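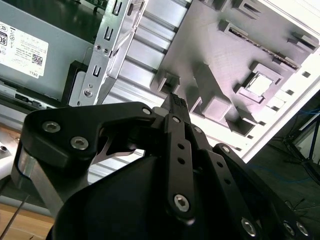

Computer case (also called a chassis, a tower, a cabinet, or just "the box" if you're my mother)

A computer case is the enclosure that holds most of the parts of a desktop computer. The motherboard, power supply, drives, and fans all live in it, while the monitor, keyboard, and mouse stay outside and plug in. People sometimes call the whole box "the CPU" or "the hard drive." Both of those are really parts inside it, but I gave up correcting people years ago and I'm happier for it.

This is one of the longer entries in my hardware encyclopedia, and I've rewritten it more times than any other. Carys Howells read the last version and told me I'd spent four paragraphs on drive bays and one sentence on airflow, so I've tried to even that out a bit. (Drive bays are still in here. I like drive bays.)

What a case does

The first job is holding things still. A motherboard is a fairly large, fairly thin circuit board, and it doesn't like to flex, so it gets screwed down onto little raised posts called standoffs. The standoffs also keep the solder points on the back of the board from touching the metal behind it. If you forget them, the board can short out. I forgot them on my second build, and the machine did nothing at all when I pressed the button, and I spent an entire evening swapping memory sticks before I looked at the back of the board.

The second job is moving air. Processors and graphics cards turn a lot of electricity into heat, and the heat has to leave. Most cases pull cool air in at the front or bottom and push warm air out at the back or top.

After that it gets more ordinary. A case keeps fingers, coins, and cats away from the parts. It cuts down on noise, and a metal one helps keep radio interference in (and out). It also gives you somewhere to put the power button.

Sizes and form factors

Cases are usually sorted by the largest motherboard they'll take. The standard you'll run into most is ATX, introduced by Intel in 1995, and a full ATX board measures 12 by 9.6 inches. MicroATX is shorter, up to 9.6 inches square. Mini-ITX is a tiny 6.7 inches square and came from VIA in 2001. The mounting holes overlap from one to the next, so a small board will generally fit in a big case. It'll look lonely in there, but it'll run fine.

Then there are the names for the boxes themselves, and these are a lot looser. A full tower is the tall kind that sits on the floor. A mid tower is what most home builders buy. A mini tower is smaller again, and "small form factor" covers everything from a shoebox down to a thick paperback. There's no official line between a big mid tower and a small full tower, and sellers call them whatever they like. Measure your desk.

Desktops used to lie flat, with the monitor sitting on top, and that's where the word "desktop" case comes from. Towers took over during the 1990s. Yi-an Joo still uses a flat beige one under her monitor, though everything inside it has been replaced at least once, and she says the height is perfect for her neck. I can't argue with that.

Materials

Steel is the usual choice. It's cheap and stiff, it dampens sound pretty well, and it's heavy. Aluminum is lighter and costs more. Plenty of cases mix the two with plastic on the front, and from the mid-2010s on it became very common to have a side panel of tempered glass.

I have mixed feelings about glass. It looks lovely for a week! Then it shows every fingerprint, and if you set the edge of it down on a tile floor it can burst into a thousand little cubes. Torquil Galbraith did precisely this in his kitchen and was still finding bits under the refrigerator in February. Put a towel down first.

Older cheap cases had another hazard, namely edges. The stamped steel inside was left raw, and you could count on a cut knuckle or two per build. Rolled or folded edges fixed most of that, and I do think it's the most underrated improvement in the whole history of the thing.

Layout

Take the side panel off a typical tower and you'll find the motherboard tray, a big flat sheet of metal standing upright. The board mounts on one face of it. On the other face there's a narrow gap where cables can be hidden, and there's often a large cutout behind the processor so you can change the cooler bracket without pulling the whole board.

At the back there's a rectangular hole for the motherboard's ports, covered by a thin plate called the I/O shield. It has to go in before the board does. Everybody forgets it once. Below that are the expansion slots, seven of them on a regular ATX case, each with its own cover.

The power supply went at the top rear for many years. Now it's usually at the bottom, often under a metal shroud, drawing air through a filter in the floor. If your case sits on thick carpet, that filter is pressed right up against the pile, and I'd suggest a board or a low stand.

Drive bays come in three widths. The 5.25-inch bays were for optical drives, and they've nearly disappeared. The 3.5-inch bays hold regular hard drives, and the 2.5-inch ones hold laptop-size drives and many solid-state drives. Lots of newer machines keep their storage on a small card plugged straight into the motherboard and don't use a bay at all. I still want at least two of the big ones, and my choices get thinner every year.

Airflow and dust

Fans are sold mostly in 120 and 140 millimeter sizes. A larger fan can move the same air at a lower speed, and that generally means less noise. Mine idle at 800 rpm and go up past 1,000 when I'm rendering something, and I can't really hear them over the street.

If more air is pushed in than pulled out, builders call that positive pressure, and the extra leaks out through the cracks. The other way around is negative pressure, and the cracks suck dust in. Positive is usually the better bet for cleanliness, provided your intakes have filters and you remember to rinse them. Leandro Medina keeps two parrots in the same room as his computer, and his filters need a rinse far more often than mine do.

You'll read a lot of fierce argument about fan placement. In my own testing the difference between a sensible layout and a perfect one has been small. The difference between a mesh front and a solid front was much bigger.

Front panel connections

Somewhere inside there's a bundle of skinny wires for the power switch, the reset switch, and the little lights. They go onto a block of pins at the corner of the motherboard, and the pins are close together, and the labels are tiny. The switches work whichever way around you plug them. The lights don't, so if one stays dark, flip its connector and try again. Some newer cases gather the lot into one plug, and bless whoever thought of it.

Screws

Two threads cover nearly everything. The coarser one, 6-32, is used for power supplies, 3.5-inch drives, and most panels. The finer one, M3, is used for optical drives and 2.5-inch drives. Motherboard standoffs can take either, depending on the case, so try one with your fingers before you reach for the screwdriver. Thumbscrews are common on side panels and really are meant for thumbs. Octavio Retamal sorts his spares into an old muffin tin, and I've copied him.

Choosing one

Check the motherboard size first, then the graphics card length, then the cooler height. Those three numbers are on any decent spec sheet. I once ignored the second one and ended up taking a hacksaw to a drive cage. Prices go from 60 dollars for something perfectly good to well past 379 for something with curved glass. A case outlasts most of what goes in it, and my current one is on its third motherboard.

See also: Power supply; Standoff; I/O shield; Cable ties; Beige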